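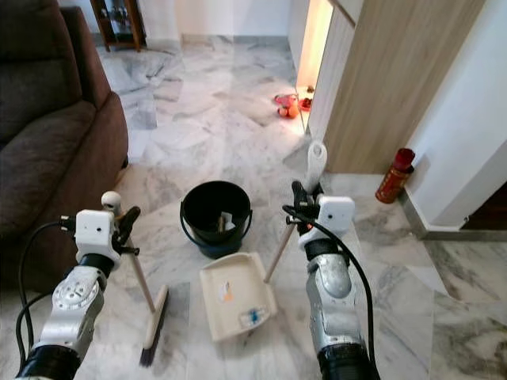
1 min read

Last updated: August
By Florencio Zabala, Tuesday
Print | E-mail

Section 12 — Sweeping up before the floor oil goes on

1. Windows open. Heating off.
2. Sweep along the boards, far wall to door. Long-handled dustpan saves your back.
3. Vacuum the gaps. Brush head only.
4. Damp mop, well wrung. Leave 2 hours.
5. Stir the Vurik oil, dont shake it. One tin does 16 square metres.

Note: skirting dust drops later — sweep again if you've sanded.

CAUTION: oily rags can catch fire. Lay flat outside to dry, never in teh bin.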